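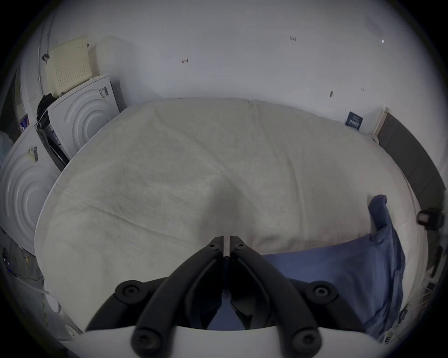 Robotic laundry folding is the use of a machine to pick up, flatten, fold and stack clothes and linens, in a home or a commercial laundry. Oldest open problem in household automation, or one of them. Dishwashers solved dishes by putting them in a box with water. Folding has no box. The work is done on whatever flat surface a home has, very often a bed, and the starting state is bad: a blue cloth lying crumpled on a white sheet, say, with one corner sticking up and the rest of it bunched. A person finds the next corner by feel. A machine with two narrow fingers has to work out which bit of the heap is an edge and which is just a fold. Also the sheet under it is cloth too, and wrinkled, so a finger that goes in too low grabs both.

Background

Rigid objects have one shape. Cloth has as many as you like. Factory arms do well with rigid parts in known positions, which is why car bodies got welded by machine long before anyone's shirts got folded by one. Commercial laundries have had flatwork ironers and folding machines for a long time, but these are fed by hand. Worker finds the corners, clips them, machine does the rest. The corner finding is the hard part and it stayed with the worker.

Folding is usually broken into steps:

Singulation. Getting one item out of a pile and only one.
Unfolding, or flattening. Finding two good corners, or an edge, and spreading the item.
Folding proper. Easy once the cloth is flat.
Stacking. Often skipped in demos.

Most of the time goes into the second step. Towels and pillowcases are the usual test items as they are close to rectangles. Shirts are harder, fitted sheets much harder. Socks are their own topic (see Sock pairing).

Methods

Early systems looked for corners with a camera, picked one up, let the cloth hang, looked again. Slow but it worked on towels. Later ones learned from people doing the task, either by remote control of an arm or by recording hand motion with the same kind of gripper the robot would use. Learned systems are faster and recover better when a grab misses. They are also harder to explain when they fail, and they tend to do worse in rooms, lighting or fabrics they have not met.

Flinging is a separate approach. Two arms hold an edge and snap the cloth out over the surface, the way people do with a bedsheet. Needs space. Few bedrooms have it.

Home trials

Lirari, a small firm, ran a folding trial in rented apartments begining in September. The machine was a two-arm unit called Skukutus, set up beside the bed. It was given 600 items, towels and pillowcases only, and the measure was whether each ended up folded in a stack with no help. Oriana Zúñiga, who wrote up the results, listed three main causes of failure: double grabs, corners tucked under the item, and items pushed off the far side of the mattress. Average time for a towel was 7 minutes in the first week. It came down after that, though the write-up does not give a final figure.

Celtance took the other route with Major, a cabinet that takes clipped items one by one. Quick, neat, same problem as the commercial machines. Somebody has to do the clipping. Listed at 2,000 dollars before it was withdrawn.

Bed surfaces

Tables are standard in labs. Beds are what people use. A mattress gives under pressure, so a finger pressing down to slide beneath a hem sinks in instead of sliding. Some groups treat this as a help (softer contact, fewer jammed fingers), others as noise.
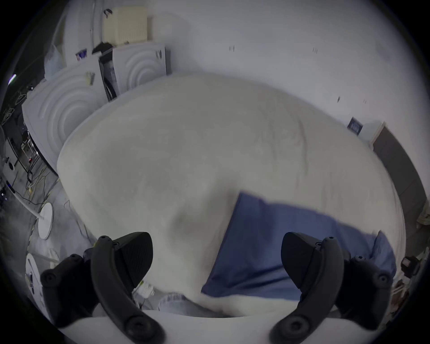 Cristóbal Ocampo disagrees with the whole emphasis on beds, arguing that a household which can afford a two-arm machine can clear a table for it, and that time spent on soft surfaces is time taken from shirts. Zúñiga's write-up takes the opposite view and says a machine that needs its own furniture will be used twice and then stored.

Current status

As of Apr 25, 2024, neither of the two products covered here was on sale for home use. Towels: possible, slow. Shirts: possible on good days. Mixed basket start to finish, no help: not dependable. Putting the stack away in a closet is barely studied and shoud probably have its own article.

See also: Sock pairing, Flatwork ironer, Bed making (automation)

14 shares
2 comments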